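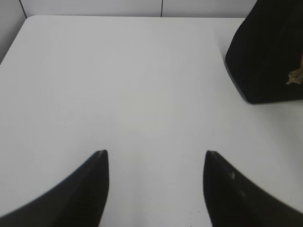

Pre-Purchase Inspection: Two-Arm Bag Handling Cell
Hendarach Returns and Repack, Steton building
Vendor: Tesura
Filled in by Wenche Wikström, comments added by Rhun Harries (RH)
Inspected Tue 28 July

Marks used: OK, OPEN (needs an answer before money moves), FAIL (must be fixed or taken off the price), N/A.

The checklist is our usual one for used and demo equipment with a section on soft goods added at the end. Tesura asked whether we could skip the parts already covered by their own acceptance sheet. We did not skip them. Their sheet has a tick in every box and no initials.

Section A. Paperwork before anyone touches the machine

A1. Serial numbers on both arms match the quote.
OK. Matched against the second version of the quote. The first version had the same number printed for both.

A2. Controller hours read from the screen, with the buyer present.
OK. 648 hours. The sales sheet says "like new." I'd call it lightly used and I would like the price to say so too.
RH: Hours on the controller tell you how long it was powered up. They don't tell you how hard the arms worked. Ask for the motion log as well.

A3. Risk assessment supplied for the cell as sold, covering both arms and the grippers.
FAIL. We got one for a single arm. Two arms sharing a table can pinch a person between them, and they can run into each other. A document for one arm covers neither of those. Tesura says the full version is "in progress." It can be in progress on their money.

A4. Manuals in English, including the grippers.
OPEN. Arm manual yes. Gripper manual is a short leaflet with no maintenance intervals in it.

A5. Warranty terms in writing, and who pays for travel.
OPEN. Parts are covered. Labor is covered "at a Tesura location," and we are not a Tesura location.

Section B. Guarding, stops and labels

B1. Emergency stop reachable from every side where a person can stand.
FAIL. One stop button, on the operator side. From the far end of the table you would have to reach past an arm to get at it. Second button to be included in the price.

B2. Stop tested with both arms moving.
OK. Both arms stopped. Tested with a bag in the grippers and again without.

B3. Stop tested with a load held, and what the grippers do afterward is written down somewhere.
OPEN. The grippers held on when we stopped it. I was told that's by design. Show me the page. For a tote bag I don't much care if it drops, but if the same setting is used for something heavier, or for somebody's fingers, then I care a lot.

B4. Restart needs a deliberate action by the operator.
OK.

B5. Warning labels present and readable from where people work.
OPEN. There is a yellow one with the triangle on the left arm. Small printing. Fine if you're standing right next to it, which is the one place we don't want people standing. Add floor marking and a sign on the approach side and put them in the budget as our cost.
RH: It's tape and a sign. Don't let them quote us for it.

B6. Speed limit set and locked by password.
FAIL. Limit set, yes. The password was the vendor's name. Change on delivery, and check that it has been changed.

Section C. Cables and mounting

C1. Cables routed so they can't catch on the work or on the other arm.
FAIL. Slack cable hangs in a loop under the left arm. At rest it looks harmless. Our bags have long handles, and a handle and a loose cable will find each other sooner or later. I want it clipped up along the arm with the bends done properly. 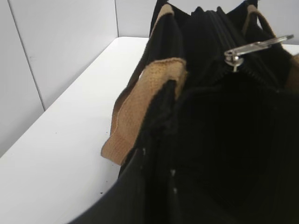 C2. No strain on connectors at full reach.
OPEN. They would not run the arms to full reach with the current layout. I accept the reason given (the wall panels are close) but it means we haven't seen it. Goes on the list for the second visit.

C3. Arms bolted to something that does not move.
OPEN. Nothing shifted during the demo. Our own floor at Steton is not as level as theirs and the frame has no adjusting feet. Get a price for a leveled base now, before someone decides to use shims.

C4. Tabletop suitable for the job.
OK for the demo. White and smooth, easy to wipe, easy to see crumbs and lint on. My worry is glare under our ceiling lights. Theirs are soft and even and ours are neither.
RH: Agree. Black goods on a white table in flat light is about the kindest setup a camera could ask for. Ask them to do it again on a gray table with one tube flickering and we'll know something.

C5. Cameras fixed firmly and covered by the spare parts list.
FAIL. They are not on the spare parts list at all. If a wrist camera dies, what do we do, and for how many days? Nobody in the room had an answer. Tesura to quote a spare for each mounting position.

Section D. Grippers

D1. Fingers free of sharp edges and burrs.
OK, checked with the power off. The fingers do come to a narrow tip. I ran a cloth over both pairs and nothing snagged.

D2. Fingers replaceable by our own people with ordinary tools.
OPEN. "Yes," they said. I asked them to do it while we watched and the right tool was in another building.

D3. Grip force adjustable and displayed in real units.
FAIL. Adjustable on a sliding scale from low to high. Low and high of what? Pimentel's machine shows newtons, for less money. It's uglier and the screen looks ten years old, but it shows newtons.

D4. Wear parts priced for a full year.
OPEN. No prices given. A gripper that squeezes webbing and heavy fabric all day is going to wear something out, and I'm not signing for a machine when I don't know what it eats.

Section E. Soft goods handling (the reason we are buying it)

E1. Picks up an open tote by its upper corners and holds it clear of the table.
OK. I'll give them this one. Both arms had it by the corners and it stayed up. It did hang a little crooked, higher on one side, which matters if the next station expects a level bottom edge.

E2. Repeats the same pick without a person straightening the bag first.
OPEN. We asked for 20 in a row. We got a good many, with a technician's hand going in between to "tidy" the bag. That hand costs wages. If our operator has to lay each bag out neatly, then the operator has done most of the work and the arms are just lifting it.
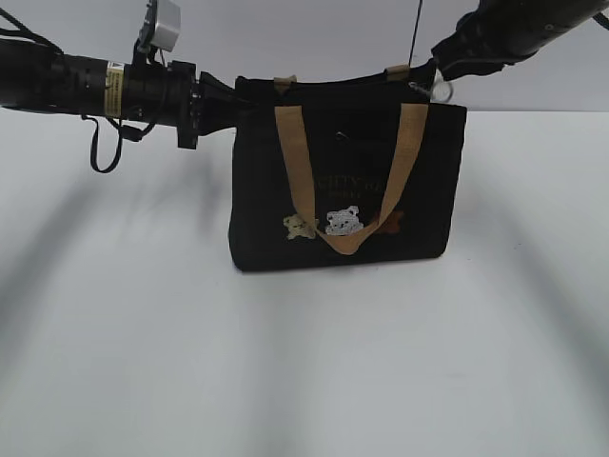
E3. Deals with handles folded over the opening, hanging down the front, or tucked inside.
OPEN. Only partly shown. Returned bags come to us in every one of those states and usually with something forgotten at the bottom. Send Tesura a box of real returns ahead of the second visit and do not tell them what's in it.

E4. Can tell whether the bag is empty.
FAIL. Not offered. The inside of a black bag is dark and the software doesn't attempt it. Somebody on our side still has to put a hand in, and this is the step that takes our people longest. The savings estimate in Tesura's proposal assumes that step is gone. Take it back out and redo the sum.

E5. Does not mark or damage prints, patches, zippers or metal parts.
OK so far. The corner grip stays away from the front panel. I'd like to see it on a bag with patches closer to the rim. Zipper pulls and rings near a corner could end up between the fingers, and that wasn't tried.

E6. Handles different sizes without reprogramming by the vendor.
OPEN. "Trainable by the user" is in the brochure. We were shown the menu. We weren't shown anybody training anything.

Section F. Money

F1. Quote lists everything needed to run on day one.
FAIL. Missing: second stop button, leveled base, spare cameras, floor anchors, air or power drops if required (unclear), freight beyond the curb.

F2. Annual software fee stated, with a cap on increases.
FAIL. Fee stated, no cap. Ask what the arms do if we stop paying. The answer we got was a smile.

F3. Floor space checked on site.
OK. Needs 270 square feet once you add the walkway. Tesura's drawing leaves the walkway off. It fits in the old banding area at Steton if the rack moves.

F4. Training included, and for how many people.
OPEN. Included for 2. We run more shifts than that. Price per extra person, please, and whether the course can be given at our place.

F5. Payback checked against our own time studies.
FAIL. See E2 and E4. With a person laying out bags and a person checking the insides, I can't get the payback to come out at anything I'd show upstairs.
RH: I get a slightly better number than Wenche, but I was generous about uptime. Use hers.

Where this leaves us

Do not sign. No deposit either; the "hold" they are offering turns into a deposit after the first week, see the small print on the last page of the quote.

Before the second visit, Tesura sends: full risk assessment (A3), gripper manual (A4), motion log (A2), wear part prices (D4), corrected quote (F1).

At the second visit we bring our own bags and our own stopwatch, and the technician keeps hands off the table for the whole run. Any touch counts as a failed cycle. Agree to that in writing beforehand or we'll spend the afternoon arguing over what a touch is.

Pimentel gets the same list, same bags, same rules. They have said September suits them.

Rhun is asking whether renting for a season is possible from either vendor. I doubt it'll be cheap, but I'd sooner pay too much for three months than own the wrong machine, and he can put my name to that in the budget request.

Open point for purchasing: who signs off B and C when I'm on leave? It can't be the person who negotiated the price.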